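From the Linen Room: Putting the Sweaters to Bed

January always finds me standing in front of the closet with my arms full, wondering how one household came to own so much wool. Those of you who came to the mending evening at Pillside will remember that I promised to write up how I fold my knits, and then the holidays came along and I did nothing of the kind. So thank you to Niamh Kinsella, who reminded me twice, very sweetly, and the second time enclosed a stamped envelope.

I learned most of what I know from my aunt Thitima Ratanaporn, who kept a knitwear stall in Flarkmont for 18 years and could fold a cardigan while carrying on two conversations and minding the cash box. She never hung a sweater in her life. A hanger pulls at the shoulders until they stand up in little points, and the heavier the knit, the sooner it goes. I have a green pullover that still looks as if it has epaulettes, and I bought that one before I would listen to her.

My own method is nothing fancy. I use the bed, made up first with the cover pulled flat, because the dresser top is too small and the floor belongs to the dog. Lay the sweater face down and smooth it from the middle outward with your palms. Bring one side in toward the center, lay the sleeve down along the back, then do the same with the other side. After that, fold the bottom up to meet the top, once for a thick knit and twice for a thin one. Thick ones will fight you a little at the end and puff up along the fold, and I've stopped minding. A soft, round fold is kinder to the yarn than a hard crease anyway.

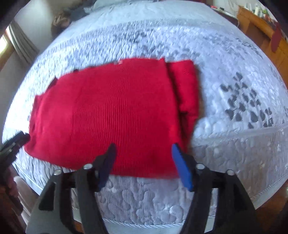

Should knits be washed before they go away for the season?
Anything you have worn should be washed and dried all the way through first, even if it looks perfectly clean. Moths are drawn to the traces of skin and food we leave behind, and a faint spot you can hardly see in spring may well be a yellow one by fall.

Red knits get a bit of extra care in our house. I wash them separately the first few times and keep them away from the creams and pale grays in the drawer, with a sheet of plain tissue between if the drawer is crowded. Maybe that's more fuss than is needed, but I once had a lovely oatmeal scarf come out pink at one end, and I've never quite forgiven myself.

As for stacking, I put the heaviest at the bottom and stop before the pile begins to lean. Decha Luangrath stands his on their edges in a shallow drawer, like books on a shelf, so that he can see every one of them without digging. I tried it for a month and liked it very much for the thin ones. The big cable knits slumped over like tired children - back to the pile they went.

If you have sweaters you no longer reach for, Mayuree Wattanapong is collecting them for the winter swap at Sitthichai, and she'll take children's sizes too. Please fold them before you bag them, and tuck in a note if there's a button missing or a hole that wants darning. We have 21 on the shelf so far and would love plenty more. Next month, blankets!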